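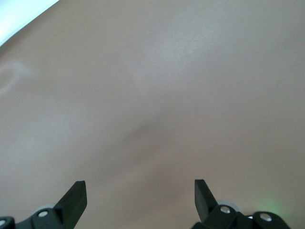
**Agreement between self-reported and measured salt intake in the Hendthorpe repeat survey**

Gwion Ifans
Epidemiology methods module, final report
Tuesday, September 1, 2020

## 1. Background

Diet questionnaires are cheap to run and are used in most cohort studies of blood pressure. Their weakness is measurement error. People misremember portion sizes, leave out salt added at the table, and tend to report what they think they should be eating. If the error is random, the association between salt and blood pressure is pulled toward zero. If it depends on age or body weight, the direction of the bias is harder to predict.

This project used existing records from the Hendthorpe survey to compare questionnaire estimates of sodium intake with 24-hour urine collections in the same adults. No new participants were recruited and no new samples were taken.

## 2. Data

The baseline file held 1388 adults aged 35 to 69. Of these, 1235 had a complete questionnaire and at least one urine collection. A second collection was available for a subsample of 300, drawn at random within age bands by the original survey team.

Records were dropped for three reasons:

- urine volume below 500 ml
- collection time under 20 hours or over 28 hours
- more than 10 blank items on the questionnaire

The third rule was stricter than the one in the survey manual. I kept it after checking that the looser rule let in forms with the whole bread and cereals page missing.

The questionnaire was the Lomell short form, scored with the Tavares food table. The table has no separate entry for low-salt bread, so all bread was given the same sodium value.

## 3. Methods

Urinary sodium was scaled to 24 hours using the recorded start and stop times, then divided by 0.9 to allow for losses in sweat and stool. Agreement was assessed with Bland-Altman plots on the log scale, and ranking with Spearman correlation. The subsample with two collections was used to estimate within-person variance and to correct the correlation for it.

Regression models for systolic pressure were fitted twice, once with each measure of sodium, adjusting for age, sex, body mass index and drug treatment. All analysis was done in Julus. Scripts are in the project folder under `/salt/final` - the older folder has a units error in the potassium variable and should not be used.

## 4. Results

The questionnaire gave lower values than urine at nearly all levels of intake, and the gap widened as intake rose. Correlation between the two measures was weak. Correction for within-person variance increased it but did not change the overall reading.

Under-reporting was greater in participants with higher body mass index. There was no clear difference between men and women once total energy was included.

In the regression models, the sodium coefficient was positive with both measures and larger with urine. The confidence interval for the questionnaire model included zero.

## 5. Discussion

The results fit a mixture of random error and error related to body size. The second kind matters more here, as body mass index is also related to blood pressure and adjustment may not remove all of the bias.

Limits of the work:

1. A single collection is a poor measure of usual intake, and most participants had only one.
2. Completeness of collection was judged from volume and time alone. No marker such as PABA was used.
3. The questionnaire asked about the past month, while the urine covered one day. Some disagreement would be expected even with perfect recall.

The 0.9 factor was applied to everyone. It is likely to be too high for collections made in hot weather, but collection month was blank in the file for one of the two clinics, so this was not tested.

## 6. Further work

Regression calibration using the repeat subsample was started but not finished. The draft code runs on the complete cases only and still needs bootstrap standard errors.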